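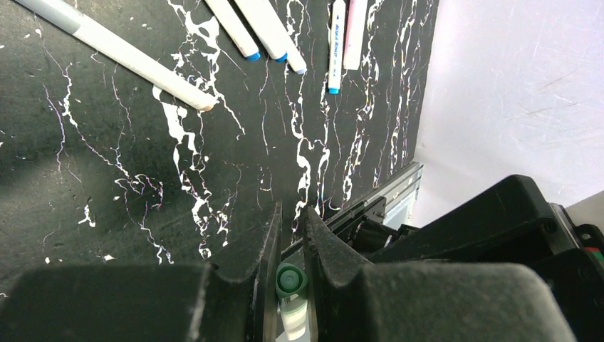
The Marker Drawer

By Zofia Szulc
November
14 comments | 32 shares

Bernadette Baptiste buys markers the way other people buy milk. Her studio in Horkton goes through 800 a year, and she can tell you which ones died early.

"A marker dries out at the tip long before the ink is gone," she says. "People leave the cap off for a phone call and that's it."

Baptiste teaches lettering to adults, mostly shop owners who want to do their own signs. She sorts by color family, blues with blues, and keeps only what she needs on the table. The rest lie flat in a drawer. Stored upright, she says, a double-ended marker favors one tip and starves the other.

Pale blue is the color her students use up first. They shade with it, they outline with it, and they press too hard. She has them practice on scrap paper until the line stops wobbling — for most people, that takes two evenings.

Rostyslav Lytvynenko took the class last winter and now letters the window of his bakery on Dolmont Street. He owns nine markers. "I use four," he says.

Related
Pencils Worth Sharpening
How Kyrylo Derkach Fills a Sketchbook
A Paper Shop With 3,000 Sheets and One Counter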